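Small rooms deserve better than this

I went back to Budmont last Saturday, mostly to see whether the Arkura still had its sign up. It does. The doors are chained, though, and somebody has papered over the window where they used to tape the week's acts.

I saw my first real variety show in there when I was 21. Three bucks at the door, a magician who dropped everything (on purpose, I think?), and then Jahangir Bandara at the piano singing torch songs in a silver tuxedo. I've paid a lot more since to sit in a 3000-seat hall and watch a singer on a screen, and I couldn't tell you one thing she said between songs. I can still do most of Jahangir's patter!

The city keeps saying it wants nightlife. Fine, then help the little places with the rent. The Arkura held 300 people on a good night and every one of them bought a drink.
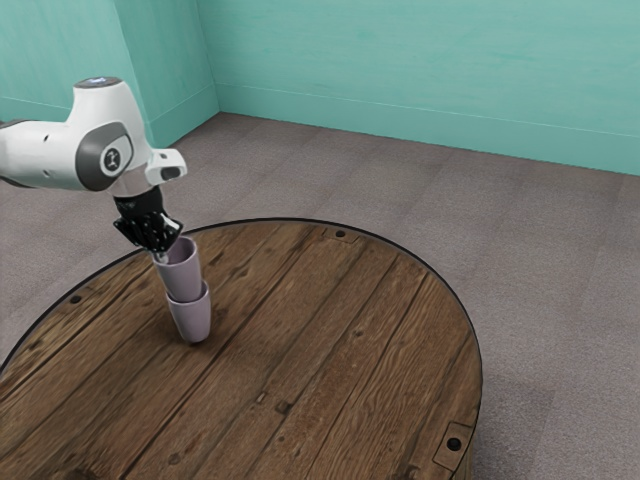
And please don't tell me the new Escobedo complex makes up for it. It's got great sound and lovely bathrooms, and I'll go, sure. But a beginner with ten shaky minutes of material can't get on that stage. Where does she go now? Wevdale, I guess, if she has a car and they haven't cut the open mic again.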